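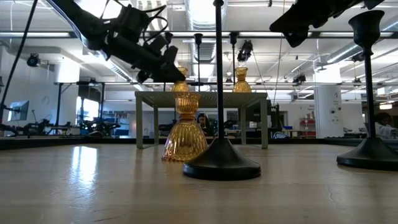

Chapter 6
Candle holders and the dressed table

6.1 Scope of the chapter

Chapter 5 dealt with flat tableware. The present chapter covers upright pieces that carry a flame: candlesticks, low candle holders and the stands on which either may be raised. It is limited to pieces meant for one candle. Branched pieces are treated in Chapter 7, and wall fittings in Chapter 9.

On completing the chapter the reader should be able to name the parts of a candlestick, judge whether a piece is stable enough for a given candle, set out a mixed group at two levels, and clear and store the group after use.

6.2 Terms

The cup is the part that receives the candle. The inner part of the cup that grips the candle is the socket. A collar is a raised ring or knob between cup and stem. The stem carries the height of the piece. The base, or foot, spreads the load on the table. The waist is the narrowest part of a holder that has no true stem, as is common in pressed glass, where a fluted lower body opens out directly beneath the cup.

Height is measured from the table to the rim of the cup, without the candle. Foot width is measured across the widest part of the base. If the edge is scalloped, the measurement is taken from the outermost point of one scallop to the outermost point opposite.

Trade lists do not always follow these terms. The Juntunen catalogue uses "neck" for both the waist and the stem, and Gestimex gives heights with a standard candle fitted. Figures from the two lists should not be compared without correction.

6.3 Stability

A tall candlestick with a thin stem depends almost wholly on its base. Two properties matter: the width of the foot and the share of the total weight that lies in it. A wide, flared foot of light sheet metal may tip more readily than a narrower one that has been weighted.

Worked case. A candlestick is 350 mm high and has a foot 113 mm wide. Empty, it weighs 700 g. A tall candle is fitted, which raises the centre of gravity to 146 mm above the table. Taking the centre of gravity to lie on the axis, the piece will begin to fall when it is tilted past the angle whose tangent is 56.5 divided by 146. The angle is a little over 21 degrees. A longer candle would reduce it.

The calculation assumes a level surface and a rigid stem. It makes no allowance for a loose socket, a warped foot or a cloth that can be pulled.

6.4 Grouping at two levels

Pieces of different heights may be grouped on one surface, or some may be raised on a small stand. A stand allows low glass holders to be seen behind tall metal ones. Its top should be flat and its four feet should all bear on the table. Slatted and perforated tops need particular care: the rim of each base must rest on solid material along its whole length, or as nearly so as the pattern allows.

Colour is best kept to two families. Black and amber are often paired, as the dark stems read as line and the glass as mass. Pieces of the same pattern need not stand together.

Order of work:

Place the stand first and test it for rocking.
Place the raised pieces, working from the back.
Place the low pieces on the table.
Place the tallest pieces last, holding each by the stem just above the base.
Fit the candles when all holders are in position.

Clearing follows the reverse order. Glass is lifted by the lower body and never by the rim of the cup. No flame should stand beneath another holder or beneath any part of the stand.

Exercise 6.1 uses the Stivotberg table plan in Appendix B.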